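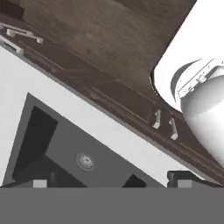 White bar handles on dark wood-grain fronts.

Section 5: Fitting the Wistby under-sink water filter

I've fitted a fair few of these now, and the fiddly part is always the room you've got to work in, so clear the cupboard right out before you start. Yes, even the old sponges!

1. Turn off the cold supply at the isolating valve. A quarter turn with a flat screwdriver does it.

2. Open the cold tap and let it run until it stops. Leave it open.
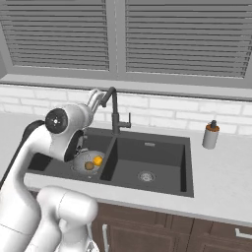
3. Put a towel and a shallow bowl under the joint, then undo the nut on the cold hose. You'll get a cupful of water down your sleeve if you're anything like me.

4. Screw the Tromness tee piece on by hand, then give it a half turn with the spanner - no more than that, the washer does the sealing.

Caution: don't wrap tape round the push-fit ends. My mate Kipchumba did, and he was mopping until midnight.

5. Fix the bracket to the cupboard side, leaving 40 mm clear underneath so you can drop the cartridge out later. 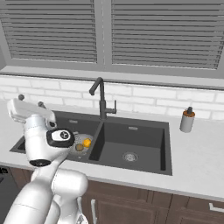 6. Push both tubes in until you feel the second click, and tug each one. Turn the water back on slowly and have a good look round every joint with a torch.

7. Run the tap for five minutes. Cloudy or greyish water at first is just air and carbon dust (don't drink it, but the houseplants won't mind).

Note: change the cartridge every 1,000 litres. I write the month on mine in marker pen. 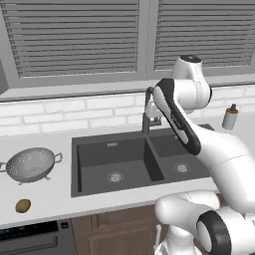 Double-basin sink in dark grey, white worktop.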